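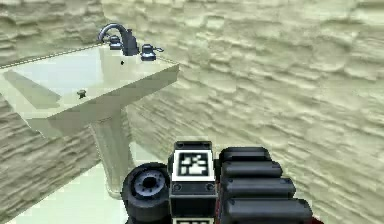 By the maintainer of Futus, for Zirkwood
Last revised 15 May 2019

README: Futus, a list of touring musical programmes

Futus is a table of evening programmes from touring musical theatre and musical revue. It has 1,368 rows. One row is one evening at one venue. If a company played two times on the same day, the matinee is not included, because most printed programmes do not tell the two apart and I did not want to guess.

The work started from a box of paper programmes which Zirkwood had kept from its own tours. Later the archive of the Hellström theatre let me copy their season books. The two sources overlap for almost 100 evenings, and for these I kept the Hellström version, which gives the songs in the order of performance. The Zirkwood booklets often print them in the order of the singers.

Files

evenings.csv has the date, the town, the venue code and the name of the show.
songs.csv has one line for each song, joined to the evening by the column evening_id.
venues.csv has 210 venues with the old and new names where a house was renamed.
notes.txt has everything which did not fit in a column. Please read it before you write to me about missing encores.

All files are in UTF-8 with a comma as separator. Song titles with a comma inside are in double quotes. An earlier copy used semicolons, and some people still have it. You can recognise it by the column "ort", which is now called "town".

How the songs are written

I write the title as it was printed on the evening, also when the spelling is wrong. The column title_clean has the corrected form. For medleys I made one line per medley and not one line per part. I know that this is not liked by everybody. In the Cunum revue the medley before the interval was different from town to town, and the booklet only says "Medley", so there is no honest way to split it.

Overtures are counted as songs. Curtain music is not.

Missing things

Casting is not in this release. I have typed it for one tour only and the understudies are not reliable. Ticket prices were never collected.

The 5 evenings with the code X at the end were announced but I could not find any proof that they were played. They stay in the file with an empty song list. Please leave them out if you compute the length of a tour.

For the winter part of the Cunum tour the dates are from posters. In November there is a gap, and I do not know if the company rested or if the posters are lost.

Use

You may use the table for teaching, for articles and for your own programme notes. Please mention Futus and the revision date. The scans of the booklets cannot be shared, as they belong to the two houses.

Corrections are welcome. Send the evening_id, the column and the text you would put there, and if possible tell me which paper it comes from.

Comments (3)

stallsleft: The join on evening_id works well now, thank you. In the semicolon copy I was losing the overtures.

matinee_person: Would you consider the matinees as a separate file? I have a shelf of Cunum booklets and some of them do have the hour printed.

futus-maintainer: Yes, if the hour is printed I can use them. Please write to me first with a list of the towns.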